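4. The wiping cell at Stisden

4.1 Build and layout

Figure 3. One arm's view from its wrist camera, fingers open. At the far left the second gripper holds the orange cloth; the crumbs are on the right half of the table.

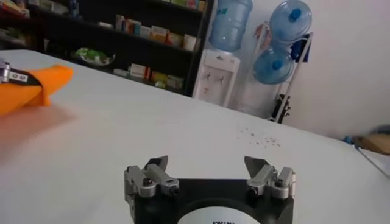
One reader of our first draft asked why a home builder would want two arms for a job that a person does with one hand, and whether the second arm was there only to make the demonstration look harder. The question is fair. A single arm can wipe a table, and our first version did. What it could not do well was change its hold on the cloth. Each time the cloth bunched up inside the fingers, the arm had to put it down, back off, find a free edge and pick it up again, and the search for a free edge took up most of the run. With two arms one gripper keeps its hold while the other takes a new one. The reader also suggested a sponge on a fixed mount. We tried this for a short period and agree that it is simpler. We stayed with cloth so that the same cell could be used for folding, the subject of Section 5.

The cell was built by members of the Stisden shared workshop in a room that is used for other things as well. We had one table and no right to fence it off. This set most of the limits on the design. Both arms had to come off the table with hand tools, all wiring had to leave on one side, and nothing could be fixed to the walls. The work surface is smooth and white. We kept it after testing two darker sheets, on which light-colored crumbs showed up better but the shadow of the cloth could not be told apart from the cloth itself. On the white surface the orange cloth throws a tint onto the table near it, and the color filter at first took part of that tint for cloth. We narrowed the filter by hand until the error was small enough to ignore, then left it alone.

The two arms run from a single computer under Draron, the control program that the workshop already used for its router table. Draron was written for machines that move in straight lines and it has no notion of two tools sharing a space. We added a simple lockout: the table is divided into left and right zones with a shared strip between them, and only one arm may be inside the strip unless a handover has been called. It is a crude rule and it costs time. It has also prevented collisions well enough that we never replaced it with anything better.

4.2 Grippers and wrist cameras

In the gripper shown at the bottom of Figure 3, two jointed metal fingers sit on a black body and end in angled tips. Small bolts and pins hold the links together. These joints gave us more trouble than any other part of the build. The screws worked loose over long sessions, and a loose joint does not stop the gripper from closing – it only makes the tips meet slightly out of line, so that a thin cloth slips out at one side while a thick one holds. For some weeks we blamed the cloth. After thread lock was applied to the finger screws the slipping became rare, and checking them by hand is now part of the start-up list.

Each arm carries a small camera at the wrist. We had planned an overhead camera as well, but there was no place to hang one under the rules of the room. The wrist view has the advantage that the fingertips are always in the picture, so an error in the arm's reported position matters less: the tips and the target are measured in the same image. Its weakness is that the view moves with the arm, and the background moves with it. A shelving unit with rows of small packages stands behind the table, next to a water dispenser and a rack of blue jugs. People take things from the shelves and put other things back. Any method that relied on the background staying the same failed within a day. We now find the far edge of the table in each image and discard everything beyond it.

Discarding the background was not enough when the wrist was tilted so far that the table edge left the view. The arm is therefore held to a range of wrist angles during the search for crumbs. The range was chosen by trial and is written into the settings file as two plain numbers. A builder with a larger table would want to widen it.

4.3 Procedure

A run starts with both grippers open and the cloth lying in the left zone. The left arm grips the cloth. The right arm looks over the right half of the table and marks any patch that differs from the bare surface. Once a patch has been marked, the right arm moves back, the lockout is released for the strip, and the cloth is brought across. If the cloth has bunched, the right arm takes the free end before the wipe begins. The wipe itself is a set of short overlapping pulls toward the near edge, and after the last pull the right arm looks again.

Crumbs were used as the test material throughout. We took them from the same kind of dry biscuit and crushed them by hand. An attempt to sieve them to an even size was dropped, as the sieved crumbs were easier to find than anything a person would leave on a table. The operator scattered them freely on the right half and was told only to avoid the strip.

In all, 1,000 runs were logged under the Dullamance project name, and nearly 4,000 wrist images were kept for checking by eye. Images from the start-up list were not kept. Runs that were stopped by hand count as failures in the tables of Section 6, whatever the reason for the stop, including those where somebody needed the table.

4.4 Remarks on repeating the build

The parts list in the appendix is dated 2023-04-24 and has not been updated for price. Ververidis, the shop that cut our mounting plates, has changed the hole spacing on its stock plates since then, and the drawing should be checked against a real plate before any holes are drilled in a table. Cable length was the other thing we got wrong: the wrist camera cable needs enough slack for a full turn of the last joint, with the slack tied back above the gripper so that it cannot drop between the fingers. Ours dropped twice. The second time it was gripped along with the cloth, and the camera had to be refitted and its position measured again.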